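# Laver ses oreillers à la maison sans les massacrer

J'ai longtemps cru qu'un oreiller, ça ne se lavait pas. Puis j'en ai ruiné deux, et depuis j'ai ma petite méthode (testée un mercredi de novembre, sous la pluie, quelle idée !).

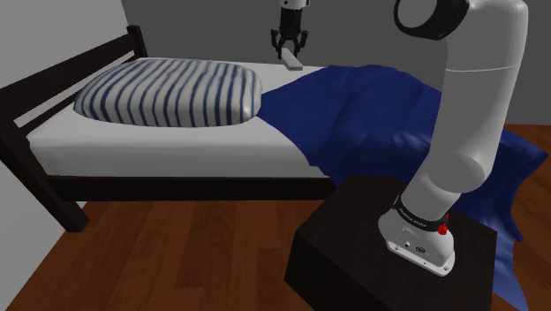

## 1. Lire l'étiquette, la vraie

Pas celle de la taie, hein ! Celle qui est cousue sur l'oreiller. Synthétique ou plumes, ça passe presque toujours en machine. La mousse à mémoire de forme, jamais : elle se déchire dès qu'elle est gorgée d'eau.

## 2. Charger le tambour

Mettez-en deux à la fois, face à face, sinon la machine danse à l'essorage. Côté lessive, une demi-dose de liquide, pas plus. Moi j'utilise la Skjelbred sans parfum, mais n'importe quelle lessive douce convient.

## 3. Lancer le cycle

Programme délicat, 40 °C si l'étiquette le permet, puis un second rinçage. Essorage modéré pour les plumes.

## 4. Sécher, sécher, sécher

C'est là que j'avais tout raté : dehors c'était sec, dedans ça sentait la cave. Sèche-linge à basse température avec deux balles de tennis propres, et toutes les 20 minutes je sors les oreillers et je les tape bien fort (très bon pour les nerfs). Laissez-les ensuite une nuit à l'air avant de remettre les taies.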